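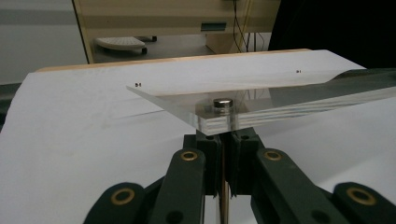 **Bench and Materials Check, Butholm Workshop**
Date: 12/4/22
Covers: clear acrylic work, paper-covered bench, small metal parts

**Work surface**

- [x] White paper down and lying flat. *Big improvement! Small clear pieces used to vanish on the old gray top, and now I can find them.*
- [x] Paper changed after gluing. *Roll is at the Gandton end, nearly 86 sheets left.*
- [ ] Sheets taped at the corners. *Two corners lifting at bench 3. Please fix before the next glue-up.*

**Acrylic sheet and plates**

- [x] Edges smoothed before handling. *Lovely work on the long edges this time -- I ran a gloved thumb down the whole batch and had no snags.*
- [ ] Pointed ends covered in storage. *Still bare on the Rasard rack. A tapered end in clear plastic is very hard to see at hip height. Foam tips are in the drawer.*
- [x] Bonded layers checked for gaps. *Look at the stack from the side under the lamp. Fine parallel lines are just the layers, so don't mark those as cracks.*
- [x] Offcuts over 600 mm stored flat.

**Magnets and small metal parts**

- [x] Button magnets kept apart in the lidded tray.
- [x] Tray away from phones and bank cards.
- [ ] Loose pieces logged at close. *Log sheet is full. New one, please.*

**Glue and air**

- [x] Caps on, cans in the Sakai cabinet.
- [x] Fan running during bonding. *So much quieter with the new belt!*
- [ ] Gloves in all sizes. *Out of small. Order 975 is in.*

**Result:** pass, with four items open. Great shape overall -- recheck the open ones in March.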